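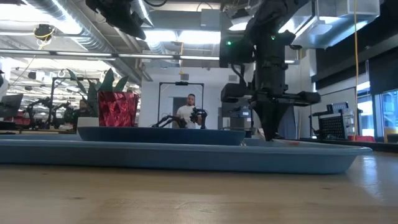

Could the small tray not simply live beside the big one, asked a reader of the February edition, as mine slides about when I nest them and I end up chasing it with my elbow? It's a fair point, and we have rewritten this section of the Planik guide with it in mind. You certainly may stand them side by side if your table is long enough and you like it that way. We still nest ours, with the darker oval tray sitting on the large blue-grey one, and most of what follows is about getting the two to stay put and stay useful once you have a plant, a box and a heap of little bits all wanting the same tabletop.

## 3. Setting up the two trays

You will need the large tray, the small oval tray, a soft cloth, and the pair of thin grip mats from the flat envelope in the Planik carton (people throw the envelope away with the packing, so do have a look before you put the recycling out!). If yours has gone already, a piece of ordinary non-slip shelf liner cut to shape does very nicely.

### 3.1 Preparing the table

1. Choose a table that doesn't rock. If it does rock, fold a bit of card under the short leg now, while you're in the mood, and don't leave it until everything is laid out.
2. Wipe the top with a barely damp cloth, then go over it again with a dry one. On a glossy wooden top, bend down and look along the surface towards the window; crumbs and smears that you'd never see from above show up at once.
3. Run your palm over any knots in the wood. Knots that are level with the surface are no trouble at all. One that stands proud will tip the large tray, and the tray wants moving along until it clears it.
4. Decide which side you work from and stand there for a moment with your hands where they'll naturally go. It feels a little silly, but it's far easier to shift a tray now than once there are things in it.

> **Note:** Waxed and oiled tops need a full day to settle after treatment before anything is stood on them. Remine, whose table oil many of our customers like to use, print their own drying times on the tin, so please go by the tin if it says longer.

### 3.2 Placing the large tray

1. Lay the larger of the grip mats on the table and smooth it flat from the middle outwards.
2. Lower the large tray onto it with both hands, keeping it level, and let go gently.
3. Turn the tray so that its long side faces you. A shallow tray placed end-on looks very smart, and then you find you can't reach the far end without leaning over everything else.
4. Leave a strip of bare table at least 7 cm deep between the tray and the edge nearest you. This is for your wrists, your pencil and your cup, although we would much prefer the cup to be somewhere else altogether (see the caution in 3.5).
5. Press lightly on each end in turn. If one end lifts, take the tray off, smooth the mat again and have another go.

The large tray has a low lip, and we're often asked why it isn't higher. We did try a higher one. It kept things in beautifully, but everybody who used it caught their knuckles, and small pieces that had wandered into the corner had to be pinched out with two fingernails. With a low lip and a sloping end you can slide a piece up and out with one fingertip, and we grew so fond of that little movement that we gave up the depth for it. The lip will stop a bead that rolls. It won't stop a bead that bounces.

### 3.3 Adding the small oval tray

1. Put the small grip mat down inside the large tray, a little to the left of centre if you are right-handed, or a little to the right if you are left-handed.
2. Set the oval tray on the mat and give it a slight twist, just enough to feel it catch.
3. Check that you can get a finger all the way round between the two trays. Pieces do find their way down there, and you'll want to be able to get them back.
4. Keep the open end of the large tray clear. This is where loose things are tipped out and looked over before they're moved across.

> **Note:** If the oval tray still slides, wash the mat in warm water with a drop of washing-up liquid and let it dry flat. Nearly always the trouble is a film of dust, and a rinse makes it as grippy as the day you unpacked it. Please don't be tempted by glue or double-sided tape. We've had trays sent back to us in Trivitham stuck together for life, and there was nothing we could do for them except keep them for the office biscuits.

### 3.4 Where to put the plant

A good many people like to have a pot plant at the back of the table while they're sorting or mending, and we're all in favour. Something tall and leafy is pleasant to rest your eyes on after an hour of peering at tiny things. A few minutes spent on placing it will save you a muddle later.

1. Stand the pot behind the trays, on the same side as the oval one. The open end of the large tray then keeps its share of the light.
2. If the plant came to you as a present and still has its shiny foil round it, you may leave the foil on for show. Lift the inner pot out when you water it, let it drain in the sink, and put it back when the dripping has stopped.
3. Turn the plant until the longest leaves point up, or out to the sides. Leaves that hang forward over the trays brush your hands, and sooner or later one of them will sweep something off.
4. Squash down any sharp peaks in the foil at the front. They catch on sleeves, particularly knitted ones.
5. Tuck your storage box in behind or beside the pot, where you can reach it without stretching across the work.

Broad leaves gather dust. When you wipe the table you may as well wipe those too, one hand under the leaf and the cloth in the other.

> **Caution:** Never stand a freshly watered pot inside either tray. Foil is not waterproof once it has been folded a few times, and a slow leak can sit under the oval tray for days without being noticed. If you find a ring of damp, take everything off, dry both trays and both mats, and leave the table bare overnight.

### 3.5 Tipping out and sorting

1. Tip out a small handful at the open end of the large tray. The temptation to empty the whole box is very great, and we do understand it, but 200 pieces in one go is too many for anyone's patience.
2. Spread the handful with the side of your hand until nothing is lying on top of anything else.
3. Pick out the odd ones first, meaning whatever is plainly a different colour or size from the rest, and put them in the oval tray.
4. Move the remainder in whatever order suits you. Some people go by colour, some by size, and one of us, who shall remain nameless, goes by which piece looks loneliest.
5. When the open end is clear, look along the lip and at both ends of the oval tray before you tip out any more. Pale pieces are the worst for hiding there.
6. Empty the oval tray into its box when it's half full. A full one is a great pleasure to look at and a misery to carry.

> **Caution:** Small pieces are a choking hazard. Keep the trays well back from the edge if there are young children or pets about, and check the floor on your hands and knees before you leave the room.

> **Caution:** Hot drinks should not be placed on or in the trays. A hot mug can leave a mark on the large tray that no amount of rubbing will shift.

### 3.6 If you share the table

Two people can work very happily across from one another. Leave the large tray between you, with the oval tray nearer to whoever is doing the choosing, and agree before you begin which of you is tipping out. Anyone standing will want a higher table than anyone sitting, and standing with your head bent gets tiring sooner than you'd expect, so do swap over or pull up a chair.

If you find that you need a second oval tray, Wysocka stock them singly in the same darker blue as well as in cream. Our own spare sets are sold only as pairs.

### 3.7 Putting everything away

1. Empty both trays and shake the mats over a sheet of newspaper. There is nearly always something on them.
2. Wash the trays by hand in warm water and dry them with a tea towel. They aren't happy in a dishwasher.
3. Put the oval tray inside the large one with a mat between the two, and store them flat on a shelf at least 46 cm deep.
4. Stack no more than 2 sets on top of one another.

For chips, scratches and replacement mats, please turn to section 4.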